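Siltport Household Repair Vocabulary
Data card, version 2

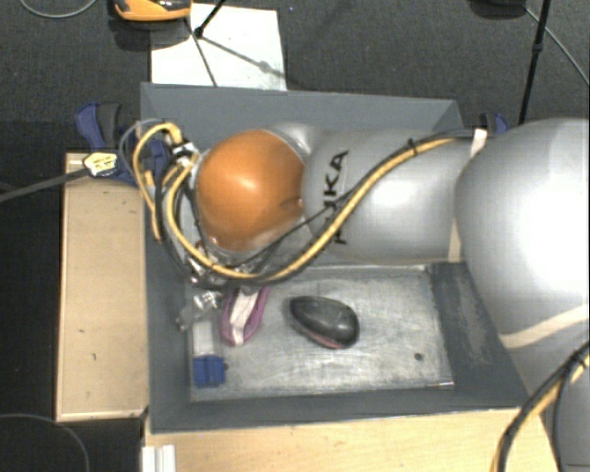 Robot arm reaching over a gray bin.

Summary

The Siltport Household Repair Vocabulary is a list of words and short phrases used by residents of the Siltport area when they talk about mending things at home. It covers clothing, furniture, plumbing, and small garden work. The list is maintained by the Etova Language Archive and is released for use in teaching, dictionary work, and regional language study.

Contents

The release holds 430 entries. Each entry is one line in a tab-separated text file with the following fields:

entry_id: a number that does not change between versions
headword: the word or phrase in its most common spelling
variants: other spellings, separated by semicolons
meaning: a short definition in standard English
topic: clothing, furniture, plumbing, or garden
example: one sentence, shortened where needed
source: interview or letter

Of these entries, 300 come from recorded interviews. The remainder come from letters sent to the archive by residents of Siltport and the neighboring district of Montoya.

Collection

Interviews were held in the homes of speakers who had lived in the area for most of their adult lives. Speakers were asked to explain a repair in their own words and were not shown a word list beforehand. Staff at Etova wrote out the recordings by hand and marked any term that did not appear in the Grikilport Desk Dictionary, or that appeared there with a different meaning. Letters were accepted through the end of May.

Changes in this version

Duplicate entries for "fettle up" and "fettling up" have been merged under the first form. The topic label "yard" has been replaced by "garden" throughout. The example sentence for "sog board" was attached to the wrong entry in version 1 and has been moved.

Known limits

Plumbing terms are thin and come mostly from older speakers. Spelling in the letters was kept as written, so the variants field contains some forms that may be simple slips. A set of 50 entries carries no example sentence; in these the field is left blank. The list does not record pronunciation.

Privacy

Names, street addresses, and references to family members were removed from all example sentences. The recordings and letters themselves are not part of this release.

Terms of use

The list may be copied, changed, and shared, provided that the Etova Language Archive is credited. Corrections should quote the entry_id and the version number.

Last updated: 2026-10-09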